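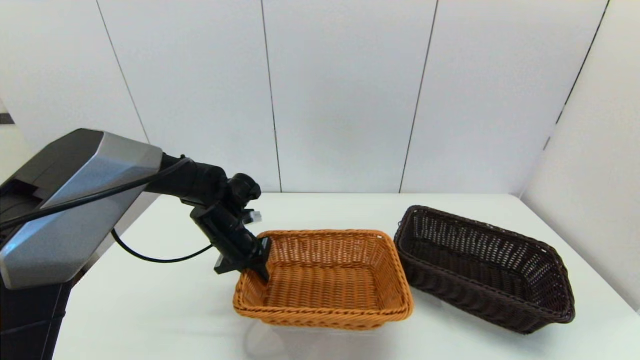 Asuka Matsuda wrote:

> I have been asked to look at a set of orange woven baskets with rope-type
> handles for the linen shelves at Lalthorpe. They were bought as "wicker"
> and the tag says only that they should be wiped with a damp cloth. Two
> questions for the list.
>
> 1. Can the handles be trusted for lifting, or should people carry the
> baskets by the body? One handle has started to pull away where it goes
> under the rim. The others look fine but I don't know what to look for.
>
> 2. If the strand is plastic, does the usual advice about soaking before
> repair still apply? I had planned to soak the whole basket overnight and
> then push the loose end back in with an awl.
>
> I also need to decide on spacing. The shelves are open, 13 inches deep, and
> the baskets go side by side with the handles to the front.
>
> Asuka

Asuka,

Taking the second question first, because the answer changes what you do about the first.

Don't soak them. Soaking works on rattan, willow and reed because the fiber takes up water, swells, and bends without cracking. It then shrinks a little as it dries and locks against its neighbors. Synthetic strand takes up next to nothing. Overnight in the tub will get you a wet basket with water sitting inside the rim wrap and, if there is a steel frame underneath, the start of a rust stain at the lowest weld. If you need the strand to be more flexible, use heat. A hair dryer on medium, held a hand's width away and kept moving, is enough. Stop when the strand bends without springing straight back. If the surface goes from glossy to dull you have gone too far, and that patch will stay dull.

To find out whether it is plastic, look for a cut end. They are usually tucked inside the bottom corners. Natural rattan shows open pores in cross section, like the end of a very fine sponge. Flat reed is split from the same core and has fibers you can lift with a fingernail. Extruded strand has a smooth solid face, and if it is a cheap grade there is often a small burr on one side where the cutter dragged. Paper cord is the one that fools people. It is twisted paper, it can be lacquered quite shiny, and it comes apart when wet. If you find paper, disregard everything below and keep it dry.

A burn test will also tell you, but it costs you the end of a strand and smells bad. I don't do it on anything I have to give back.

Now the handles.

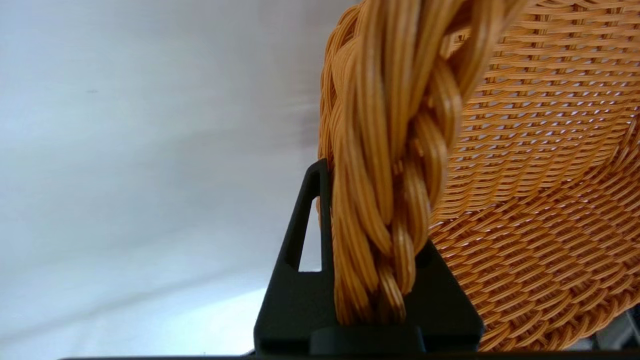 Rope handles on woven baskets are normally made one of two ways. In the first, a core (cord, wire or a bundle of the same strand) is wrapped or plaited over, and the core alone takes the load. In the second there is no core and the bundles themselves carry the weight. You can't tell which from the outside. What you can check is whether the bundles share the load evenly. On a sound one, each bundle is made of several thin strands lying parallel, and the bundles pass over one another without any strand standing up out of the twist. On a tired one, a strand or two will bow outward when you pull on the handle and go back when you let go. Those strands are slack, which means their ends have slipped somewhere under the rim and the remaining strands are doing the work.

So the test is: empty basket on the table, one hand flat inside to hold it down, pull up on the handle with the other, and watch the braid. Then watch the rim at the point where the handle enters. Movement in the braid alone is slack strand. Movement at the rim is an anchor problem, and from your message that is the one you have.

There are three common anchors, in order of how much I trust them:

a) Handle goes around the rim rod and back into itself. The rim takes the load directly. Failure is rare and visible well ahead of time.

b) Handle ends are passed down through the side weave for several rows beside a spoke and held by friction. This is fine in reed, which grips. It is much less good in smooth plastic, which doesn't. Most pulled handles I see are this type.

c) Handle ends are stapled to a frame or a wood block behind the rim and the rim wrap is laid over the staple. You won't see it fail until it fails.

Turn the loose one inside out with a light on it. If you find the tails running down along a spoke, you have (b). Pushing the end back in with the awl will look right and won't hold, for the same reason it came out. The repair that does hold is as follows.

Draw the tails out completely. Warm them and straighten them. Open a path beside the spoke one row at a time with a blunt packing tool (a sharp awl will nick flat strip, and a nick in plastic strip runs). Take the tails down at least 5 rows, bring them under the last row to the other side of the spoke, and come back up two rows. The turn is what holds, so don't skip it even if the tails are short. If they are too short for the turn, bind the handle to the rim rod with waxed polyester thread in a matching color, six or seven tight passes, and finish the knot inside. Hot glue doesn't bond to this material in any useful way. I have also had a solvent cement craze the strip, so test any adhesive on a hidden end first.

For weight, I wouldn't go past 20 pounds on a friction anchored handle even after repair. A stack of bath towels for a shelf that size comes in well under that. Sheets are denser than people expect. If the baskets are going to hold sheets, tell the staff to lift from underneath, and put it on the shelf label, since a spoken instruction lasts until the next schedule change.

On the body of the basket: flat strip over thin round spokes is a stiff construction side to side and a weak one top to bottom. The rows can slide on the spokes. You get a dense band near the base and an open band below the rim, and at that point the rim starts to rock when the handle is pulled. Check the row spacing before you put time into the handle. If the rows have packed down, warm the side and lift them back up with the blunt tool, working from the rim down, a little at each spoke, going around more than once. Doing one spoke at a time to its final position will leave you with a diagonal you can't get out.

Small, even gaps between rows are normal and shouldn't be closed up. They let the side flex.

Spacing.

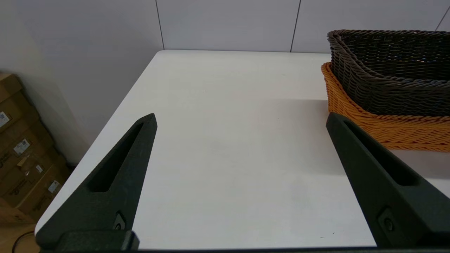
With two baskets next to each other, the usual mistake is to measure the base and forget the rim. A rolled rim stands out past the side wall, and wherever two rims touch, the wrap takes the rubbing each time one basket is drawn out. Measure across the widest point of the rim, with the basket loaded, because the long sides bow outward under towels. Leave a finger's width between rims.

Your depth of 13 inches needs a second look for the same reason. Check whether the rim or the handle will stand past the front edge of the shelf. A handle that overhangs gets caught by sleeves and cart corners, and people will pull the basket forward and down by it, which is the worst direction for anchor (b). If they overhang, turn them so the handle faces sideways, or cut the number per shelf and set them at a slight angle. I would take the second option even though it wastes space.

Line the shelf if it has a painted or melamine surface. Plastic strip ends on the underside will scratch it, and a strip of thin felt under the two short sides is enough. Don't felt the whole base, it holds lint and then moisture.

Cleaning: the tag is right. Damp cloth, a drop of dish soap, then a soft brush along the direction of the weave and not across it. The braid of the handle collects skin oil and lint in the grooves between bundles, and a toothbrush gets that out. Dry with a towel and leave them upside down for an hour. No furniture polish, please. It makes the strand slippery and the rows walk down the spokes that much sooner.

On replacement strand. Hinata Okabe asked in July where to get flat strip in orange and there was no good answer in the thread. I have since bought a 100 foot coil from Doãn, and the width was consistent from end to end. The color was a shade redder than the basket I was matching. For rim work it shows, for the inside base it doesn't matter. Bevora sells round strand that does for spokes but nothing flat. Dirnell lists a flat strip in "honey" which may be nearer to what you want. I haven't handled it and would order the sample card before the coil.

If you find staples when you open up the rim, stop and post again before pulling them. The order in which they come out matters on a framed basket and I would want to know the rim rod diameter first. Also please say whether the inside bottom has a separate woven panel or is continuous with the sides, as that decides whether a replacement spoke can be fed from below.

One item I can't help with is the dye. If the orange comes off on a white cloth with plain water, I would keep those baskets away from white linen altogether, but I have never had a way to fix it and would be glad to hear from anyone on the list who has.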